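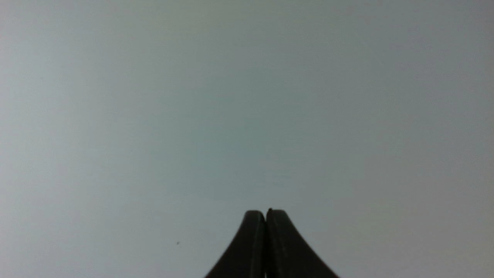
Our club arm keeps squeezing too hard, help?

gripperqueen_sengar
So I help run the after-school robotics club at Sengar and we signed up for the kitchen task in the Ditik challenge this year (first time, yay, terrified). The arm has to pick up a bottle, carry it over and put it in a wire basket without knocking anything down. We've got 3 kids on code and 2 on the fingers, and the two groups are not speaking the same language right now.

Before every run the code kids close the gripper all the way and call that zero. The finger kids hate it. They say all that pressing is wearing down the tips and the zero drifts anyway. Who's right? I teach biology, please be gentle.

mossbucket
Code kids. You need a home position and fully closed is the easiest one to repeat. We've done it for two seasons on a Zasel arm and never had a problem. Just turn the closing force way down while you home it.

tapeandhope
Disagree with mossbucket, sorry! If the tips have any give at all, closed is a mushy spot and you get a different number depending on how hard you push. We home fully open against the hard stop. Boring, works.

mossbucket
Open only works if your hard stop is any good. Ours has slop in it.

tapeandhope
Then fix the slop lol

gripperqueen_sengar
Ok ok. Ours are a bit soft at the tips, I think, so maybe that explains the drift? What force are people using? The kids have it at 2000 in the settings file and none of us knows what that means.

wrenchpotato
2000 of what? If it's the Alance driver, that number is just a raw motor value. Don't read anything into it. Drop it by 30 percent, try a pick, drop it again until things slip, then go back up a notch. Takes one meeting.

Also what are you practicing on? Last year we used empty water bottles for months and then the first full one we tried went straight through the fingers.

gripperqueen_sengar
Real groceries! One of the parents donated a bunch of stuff from their pantry, so right now it's dark soy sauce, the 500 mL size, and a black mesh basket on a pink checked tablecloth from my house.
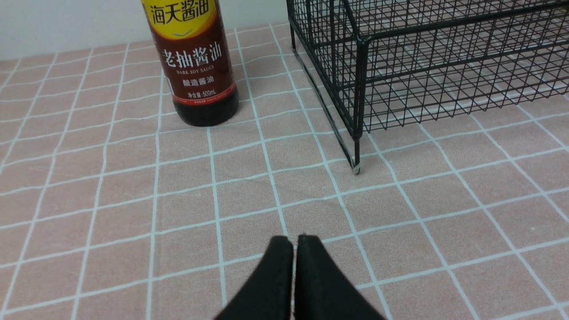 The part that's killing us is the approach. The kids want to come in low and straight at the bottle, and I keep thinking it'd be safer to grab it higher up where there's less to tip. But then the fingers are up on the label and they say it's slicker there. We argued over it until almost 6 and I had to kick everyone out.

tapeandhope
Grab near the middle of the weight, wherever that is when it's full. Too high and it swings when you stop, too low and it wants to fall over the top of your fingers. And slow down the last bit of the move before you touch it.

mossbucket
Agree on that one at least. I'd lose the tablecloth though. Cloth bunches up if you drag a bottle even a little, and then you're chasing wrinkles instead of working on your grip.

wrenchpotato
Nah, keep it. If they can do it on cloth they can do it on a bare table. I'd worry more about the basket. Wire mesh drove our depth camera nuts, it kept seeing the table right through the side. We ended up typing in the basket position by hand and taping down marks for the feet.

gripperqueen_sengar
Is typing it in allowed??

wrenchpotato
Was for us. Read your rules, they change stuff every season.

gripperqueen_sengar
Going to try homing open at the next meeting and let the finger kids gloat a little. Tablecloth stays for now, sorry mossbucket. Will post the slip numbers when we have them.

mossbucket
Put a towel down. Soy sauce doesn't come out of pink.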